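Sorting a Mixed Heap of Laundry: Tips for the Software Side

Workshop tips, page 6. Notes collected by Haf Gethin and Ewan Baird, Mostyn workshop.

These tips apply to anyone writing the control and perception code for a two-finger gripper that has to pull single garments from a pile. Hardware is covered on page 4. Most of what follows was learned on Plumis, our planner, but little of it depends on that.

Lock the exposure before you start

Auto exposure will track the window. When the wrist turns toward daylight, dark cloth drops to black and folds disappear from the image. Set exposure on the darkest garment in the pile and accept that the window will clip. If your driver resets exposure at stream start, send the setting again after the first valid image arrives.

Do not segment by color alone

Two black garments that touch will come back as one region. Navy next to black will often do the same in the evening. Use color to propose regions, then split them on fold edges and on depth steps. When a split is uncertain, keep both versions and let the grasp scorer choose. Beca James keeps a test set of dark-on-dark piles only, and every change to the segmenter is run against it before anything else.
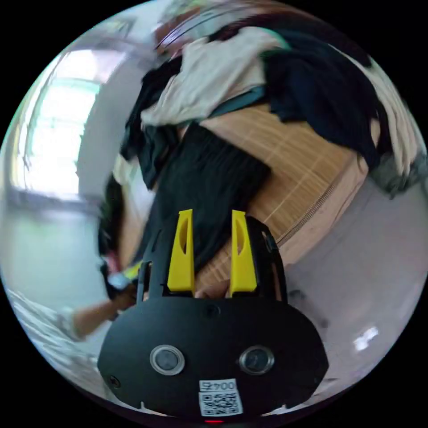
Black on black at the fingertips, with cream, teal and navy cloth behind.

Mask the fingers

Yellow fingers are easy to find by hue, but a fixed mask computed from the finger opening is faster and does not fail when a yellow shirt comes through. Build the mask at ten openings and interpolate. Grow it by a few pixels to cover blur. Leave the oval cutouts inside the mask; cloth seen through them gives false edges.

Treat the mat as a pattern, not a plane

Woven mats have fine parallel lines that look like pleats to an edge detector. Record the mat with nothing on it, find the main line direction, and suppress edges within a few degrees of it outside the cloth regions. Redo this step whenever the mat is turned. The stitched border is useful: it makes a good check that the mat has not slid.

Pick the top layer first

Score each candidate by how much of its outline is unbroken. A garment with an unbroken outline is probably on top. Long narrow strips of color between two larger regions are nearly always part of something buried, and should be scored low until the cloth above has been moved. Ewan's rule for the planner is that a strip may never be the first grasp.

Approach slowly, close early

Cloth gives no clear contact signal. Drop to low speed above the estimated surface and begin closing before the tips reach it. If the finger gap at the end of the close matches an empty close, back off, take a new image and plan again from that. Do not retry the same pose. After three misses in one area, move to another part of the heap.

Stop for hands

Any hand or arm in view of the planner should pause planned motion, including when it is behind the gripper arm and partly hidden. Run this check on the raw image, before masking, or the gripper mask may remove the very pixels you need. A vision check does not replace the stop button.

Log by unit number

Write the number from the gripper label into the header of every log. Lens calibration differs between units, and files mixed across two units cost us most of January. Berkay Canpolat's log reader now refuses a file with an empty unit field. Our pile archive stands at 1665 recordings, and all of them can be filtered this way.

Next page: folding towels and other flat items.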